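Filed under: Grantee Updates | Paper & Print | Small Grants
14 comments · 38 shares

Progress report, November: the Fetwood paper archive

Hello again from the back half of the building! I promised you something shorter than last time and I've already broken that promise in my head, so get a coffee.

The headline number first, as I know that's what gets copied into your spreadsheet. We have now sorted, flattened and boxed 2583 sheets out of the Bassey donation. That covers everything from the first delivery and a good bite out of the second. When I wrote to you in the summer we hadn't settled on box sizes, so I'm pretty happy with that, even if the second delivery turned out to be in worse shape than the first (more on that in a minute).

For anyone on your side who's new to this: the Bassey donation is the leftover stock and sample sheets from a paper merchant that closed its doors a long time ago. Most of it is blank. People's faces fall a little when I tell them that, but blank paper is the whole point of the collection. Printers, bookbinders and conservators come to us wanting to know what a certain weight or tint looked like before anybody put ink on it, and there are very few places where they can go and hold it.

Where the money went

You gave us money for three things: boxes, shelving, and a proper way to look at large sheets without bending them to bits. The boxes are bought and mostly full. We went with the Flatport drawers for the big sizes, 11 of them, and they fit under the window bench with just enough room to get your knees in. I was nervous about the depth, but they run smoothly even when loaded and I haven't had a corner catch yet.

The shelving is up along the long wall. It took two goes, because the first set of brackets was the wrong length, and the supplier swapped them without a fuss. No extra cost to the grant.

The third item, the looking part, is where I've spent most of my own time. A large sheet lying flat tells you its color and its surface and that's about it. Stand it up and you learn much more. You find out whether it holds itself or slumps, which way the grain wants to go, and how it takes a curve when something presses on the side of it. So a chunk of this autumn has gone into standing sheets upright and watching how they bow, which I realize sounds like a very slow hobby.

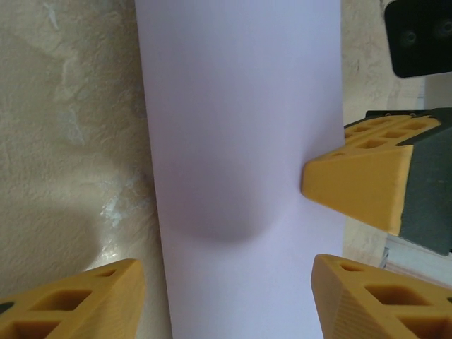
By the Fetwood archive desk
Last updated: November, 4:40 p.m.

White paper is the hardest to write up, and I've gotten a bit obsessed with it. We had a whole shelf labeled "white" in the old merchant's system, and once you stand the sheets up they stop agreeing with each other. One leans to cream, the next goes gray. The one above has a faint lavender tint and a smooth, matte face, and you can see how the color goes cooler and brighter toward the right and softer and grayer over on the left. Where it bulges there's a rounded shadow with a curved lower edge that fades out as it goes up, and I love that shadow! A soft fade like that is exactly the sort of thing I'm trying to get into the notes, in words that a bookbinder three states away could use.

We've written up 103 of the whites this way so far. Each one gets a card with the tint, the surface, how it stands, how it bows and any damage. I started out with a much longer card and cut it down after I caught myself leaving half the lines empty. If you'd like a blank copy of the short version, say the word and I'll drop one in with the next report.

What went slower than planned

The second delivery. I'd budgeted the same time for it as for the first, and that was a mistake. The lower bundles had been stored on their edges, tied tightly with string, and every sheet near the outside of a bundle has a groove where the string sat. Flattening those is possible but it can't be hurried. They go under boards for a good long while, they come out, I grumble, they go back in. I've set aside 5 bundles that I don't think we should touch at all until somebody with more training than me has had a look.

The catalog is behind as well. The cards are done on paper and then typed up, and the typing has slipped. I could tell you it's nearly there, but it's more like halfway. I've started doing an hour of it at the beginning of the day, before I'm allowed to open any drawers, and that's helping.

There was also a week when the heating in the room misbehaved and I didn't want big sheets out on the benches in that, so we did labels and floor sweeping. The labels look great now. So does the floor.

A change I'd like you to approve

In the original plan we set money aside for a printed sample book, a small run, to send out to schools and workshops. I'd like to move part of that to envelopes and postage for loose offcuts. Visitors keep telling us that what they want is a piece they can fold, wet, tear and generally ruin, and they won't do that to a nice bound book. We have plenty of trimmings from the damaged edges that would be perfect. Mava, the teaching workshop down the hill, has already tried a packet with their beginners' class and asked for more, especially of the heavier whites.

The total wouldn't change. We'd still do the book, only thinner and a bit later. If you need this on your proper form, I have the form, I just can't find where it says to send it.

Next few months

I want the rest of the second delivery sorted as far as it can be without the string-marked bundles. Then the grays, which I've been putting off as they'll be even fussier than the whites. I'd also like to get the viewing bench in better order. At the moment it doubles as the packing bench and the place where lunch gets put down, and I don't love having lunch that close to the stock.

The open afternoon went ahead, by the way, and people stayed much longer than I'd expected. One visitor spent most of it at a single drawer of blotting paper. We sold no postcards because I forgot to put them out.

Receipts for the drawers, brackets and boxes are coming in a separate envelope, along with the signed page you asked for last time. The receipt for the boards is a faded one, so I've written the amount in pencil next to it. Let me know if that's a problem and I'll ask the shop for a fresh copy.

Tags: paper, archives, storage, progress reports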